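# Teaching a gripper to tidy a dressing table: how to test one chore properly

Many people ask me whether machines can do the housework yet. My answer depends very much on the chore. Carrying a box across a flat floor is mostly solved. Clearing the small things from a table in the morning is still hard, and it is a good chore to test at home or in a small workshop.

This page explains how I prepare such a test. I use hand-held grippers to record the movements first, and only later I let the arm try them.

## What you need

- a table with a plain, light top
- one long object and one round object
- a hand-held gripper with two fingers
- a notebook, or a simple spreadsheet

## Step 1: Choose objects that disagree with each other

A hairbrush is a difficult thing for a machine. It has a handle, it has bristles, and the weight is not in the middle. A round object with bulging sides is difficult in another way, as flat fingers touch it only at a few points. If you test only with cubes, you will believe your machine is better than it is.

## Step 2: Record the pick by hand

Put the brush flat and come to it slowly, with the fingers open. Close them near the place where the handle meets the head. Do not squeeze the bristles -- they bend, and the grip becomes weak.

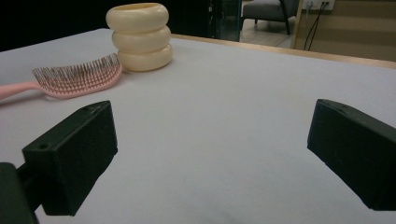
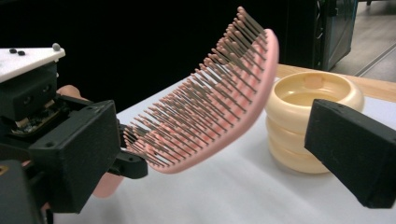 **How many recordings do I need before the machine can try alone?**

For one object on one table, I would begin with 200 good ones. Fewer can work if the object always lies in the same position, but at home it never does.

## Step 3: Clean your recordings

Watch every recording once at normal speed. Remove those where you hesitated for a long time or where the object fell. In my last set I kept 195 of 200, and I was perhaps too kind. My colleague Kalkidan Beyene would have thrown away more.

## Step 4: Let the arm try, and write down the failures

We use a small Helleo arm, and the training runs overnight. In the morning I give it the brush in 4 different directions and note what happened in each. "Failed" is not a useful note. Write "closed too early" or "pushed the brush away".

## Is it ready for a real home?

For my taste, no. Our arm can take a brush from a clear table, but it is slow, and when two objects touch each other it often takes the wrong one. A person does the same chore while thinking about breakfast.

On a shop floor I am more hopeful, as the parts there arrive in known places. If you try this with other objects, please start with Step 1 again and do not reuse your old recordings.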